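Vurneck Property Owners' Association
Minutes of the meeting held 29/11/2019, Ismont Hall

Chair: Said Younis
Minutes: Wahyudi Sitompul
Quorum confirmed. Minutes of the July meeting approved without changes.

1. Boundary survey, Mulero tract
The survey is complete. It places the north line 18 feet inside the line shown on the recorded plat. The affected strip includes the access road and two septic fields. Mr. Younis noted that the county will not issue occupancy permits for lots touching the strip until a corrected plat is recorded.

2. Corrected plat
Hajji Land Surveys quoted $967 for drafting and $800 for filing and certified copies. Motion to accept both amounts, to be paid from the legal reserve. Carried, one abstention.
The owner of the adjoining parcel must sign the corrected plat. A draft has been mailed to her attorney. No reply to date. 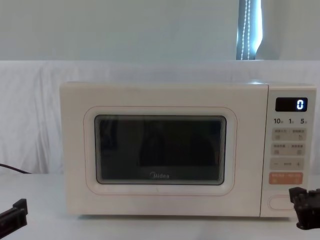
If the signature is refused, the association may petition for a judicial determination of the line. Counsel's estimate is roughly a year from filing to ruling. No motion was made. Item held over.

3. Sales in progress
Sellers within the tract must disclose the survey result in writing before closing. Mr. Sitompul will send the standard wording to all owners. One member asked whether title insurance would cover the difference in acreage. Counsel to answer in writing; policies issued before the survey may differ on this point.

4. Access road
Grading deferred until item 2 is settled. The temporary easement remains in force on its present terms.

5. Other business
Request to rent out the lower lot for boat storage: denied under the current use restrictions. The applicant may resubmit with a site plan.

Action items
Younis: contact adjoining owner's attorney.
Sitompul: disclosure wording; copy of survey to the county recorder.

Meeting adjourned.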